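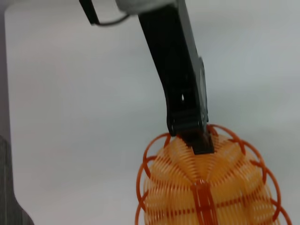

Havness ground, winter walk-round, with my comments

1 December 2007

Right, this is the long version of the checklist. The short one with just the ticks is pinned up inside the home changing room door, and if all you want to know is whether Saturday-type football can go ahead, go and look at that. These are the bits I scribbled in the margins and then typed up because my handwriting is a disgrace.

I started at the car park end and went clockwise, same as in June, so you can hold the two lists side by side if you're that way inclined. It took me most of a morning and my feet still haven't forgiven me.

PITCH

Surface, main pitch: OK
Better than I feared! The far goalmouth is chewed up but there's grass either side of it, and the hollow by the corner flag drained while I was having my tea. I walked the whole length with my hands in my pockets, looking for glass and stones, and found one tent peg and half a shin pad.

Surface, training pitch: NEEDS WORK
Ruts along the touchline nearest the road. Somebody has driven on it. I'm not going to start a witch hunt, but please don't, even to drop the bibs off. Under-12s stay off that side until it's been forked and rolled. I've put two cones and a bit of tape there, so leave them alone please.

Line marking: OK
A bit wobbly round the centre circle. Not a safety matter. It bothers me though.

Run-off to the rail: OK
Measured on both sides and fine. The subs' bench at the Wurkodton Road side had crept forward again, so I shoved it back to where the paint mark is. It needs two people really and I was one.

GOALS

Main goals, posts and crossbars: OK
Pulled, pushed, hung off (yes, me, and yes, it held). No rust at the base. Sockets clear of mud on three posts, and I dug out the other one with a screwdriver.

Net fixings: NEEDS WORK
There are still old metal hooks on the back of the north crossbar. I thought we'd got rid of the lot. Plastic clips are in the tin, second shelf, and whoever is next up the ladder can swap them over. Until that's done, goalkeepers should take rings off, which they ought to be doing anyway.

Portable goals: FAIL
I'm sorry, I know what this does to midweek training. Both of the small ones were standing upright with no weights on, and one of the anchor pegs has sheared clean off. A goal like that will go over in a decent wind or with one ten-year-old swinging on it, and I won't have it. They're chained face down behind the container now, and they stay there until we've got new anchors. I've ordered them through Adebisi, same as the corner flags, and I'll shout when they come.

FLOODLIGHTS

Columns and base bolts: OK to look at
I'm no engineer, so all I do is check for cracks, rust and anything loose. The proper test is due before the end of the season and that has to be someone with the right ticket.

Lamps: NEEDS WORK
One out on column four, and one on column two that thinks about it for ages before coming on. You can still see the ball in that corner but a keeper would grumble.

Cable covers: OK
The new lid has stayed on. Hurrah.

Switch cupboard: NEEDS WORK
Found it unlocked. Please, please lock it. The key lives on the hook with the green tag and it is not a heavy key.

STAND AND TERRACE

Steps and handrails: OK
The wobbly rail from last time has been bolted down and it's solid as anything. Thank you to whoever did it, you never signed the sheet.

Seats: NEEDS WORK
Six broken, all in the back row. I've taped them over. We're licensed for 529 in the stand and I can't remember the last time we troubled that number, so it's hardly urgent, but a cracked seat can give you a nasty pinch.

Terrace, clubhouse end: OK, with a moan
Moss on the bottom step again. I scrubbed what I could reach. It wants doing with the proper stuff on a dry day.

Exit gates: OK
Both open outwards, both opened with one hand. The biggest crowd in the book is 1,231 for the cup tie, and if we ever get anything over 1,000 again we'll need stewards on both gates from kick-off to the last person out. Worth remembering if we draw a big name in the spring (I can dream).

CHANGING ROOMS

Floors: OK
Grippy enough. Lots of mud in the away room. Boots off at the door, there's a sign.

Showers: NEEDS WORK
I ran them all for five minutes. The end one in the referee's room runs far too hot, and I mean snatch-your-arm-back hot. It's taped off. The man from Civeo who serviced the boiler left a number on the side of it, so I've rung and left a message.

Heaters: OK
Guards on and tight. Nothing to be dried on top of them, and that includes gloves.

FIRST AID AND FIRE

First aid box: NEEDS WORK
No ice packs at all, and the big plasters had gone. If you use the last one of something, write it on the card in the lid. I've restocked from my own cupboard for now and would like paying back at some point.

Stretcher: OK
Straps fine. It was behind the raffle prizes, so I moved the raffle prizes.

Extinguishers: OK
All in date, pins in. The kitchen one was holding the door open. It's back on its bracket and there's a wedge for the door now.

Emergency access from the road: OK
Gate clear, chain off during matches. Two cars were parked across it at the last home game and I asked them very nicely to move. Next time I'll be less nice.

STILL TO DO

Anchors for the portable goals, then I'll check them again myself before they're used
Net clips, north goal
Lamps on two and four
Referee's shower
Ice packs and big plasters
Moss

If you fix anything on this list, put your initials and the date on the sheet in the changing room, even if it only took you a minute. I haven't looked at the roof of the tea hut as the ladder was out on loan, so that's carried over to the next one.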